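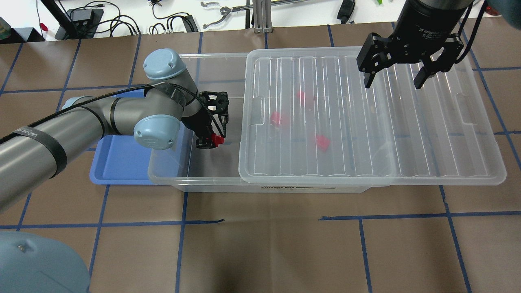

Brimside Work Table

Sold by Jeritz Shop Furniture
Model: Brimside, standard width
Availability: in stock, ships flat in 2 cartons

Overview

The Brimside is a four-leg steel work table with a solid beech top. It is made for packing, sorting, light assembly, repairs and classroom projects. The frame is bolted, so it can be taken apart and moved to another room without special tools. The rated load is 1000 lb, spread evenly over the top with the leveling feet locked.

Each leg has an inner tube that slides inside the outer tube and locks with two bolts. There are 9 height positions. The lowest suits a person working on a standard chair, and the highest suits most adults standing up. All four legs have to be set to the same position before the table is loaded. The position numbers are stamped on the inner tubes and can be read from the front.

Top

The standard top is oiled beech with a rounded front edge. It arrives finished on both faces, so it can be flipped when one side is worn. Small dents and glue spots come out with a card scraper and a fresh coat of oil. We recommend oiling a new top once more before use, and then every January or whenever the wood starts to look dry.

A gray laminate top is available for shops that work with water, ink or mild cleaners. It costs less than the beech. It has one usable face and can't be sanded.

Covering the surface

Many customers keep the top covered and change the cover as it gets dirty. Heavy kraft paper from a roll is the cheapest choice. Cut it a few inches long at each end, fold it under and tape it to the underside. Painter's tape comes off both tops cleanly if it is removed within the time printed on the roll. Duct tape leaves residue on beech and should be kept off it.

If several jobs share the table, tape lines on the paper work well for marking out areas. Mark them with the table at its final height and in its final place. People tend to change their minds once they are standing at it.
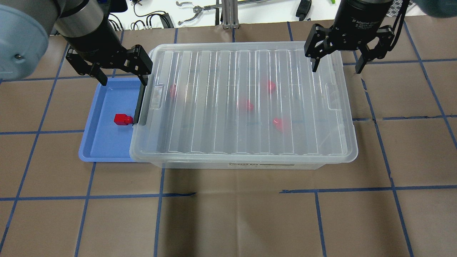

A rubber mat holds up longer than paper, and Jeritz sells one cut to the size of the Brimside under the name Katene. It lies flat without glue after a day out of the roll. Don't leave a dark mat on an oiled top for the first two weeks after oiling. The oil needs air, and trapped oil goes sticky.

Frame and feet

The frame is square steel tube with a powder coat in dark green or light gray. Cross rails run along the back and both ends. The front is open for a stool or a rolling cart. Leveling feet are included and adjust by hand while the table is empty.

Casters are sold as a set of 4, two of them with brakes. With casters fitted the rated load drops, and the lower figure is printed on the label that comes with the set. Put that label over the original one.

Options

Pitia lower shelf. Steel, hangs from the cross rails, fits all height positions except the lowest.
Pitia drawer. Mounts under the left or right side. Lock and two keys included.
Back rail with outlet strip. Not for use in damp rooms.
Katene mat. Black or gray.
Spare bolt pack. Frame bolts, washers and one hex key.

Assembly

Allow one hour for two people. The top is heavy and should be lifted by its long sides. Build the frame upside down on cardboard with the bolts finger tight, turn it over, set the feet, and only then tighten everything. Check the bolts again after the first week of use.

Holes for the drawer are already drilled in both tops. Holes for the back rail are drilled in the laminate top only. For beech, use the paper template in the smaller carton.

Delivery and returns

Delivery is to the ground floor. Please open the larger carton while the driver is still there and check the corners of the top. Unassembled tables can be returned in their original cartons. Tops that have been oiled or drilled can't be taken back.

Orders placed before March 19, 2023 were shipped with the older plastic feet. Metal replacements fit the same thread and can be ordered through the parts desk with the number on the frame label.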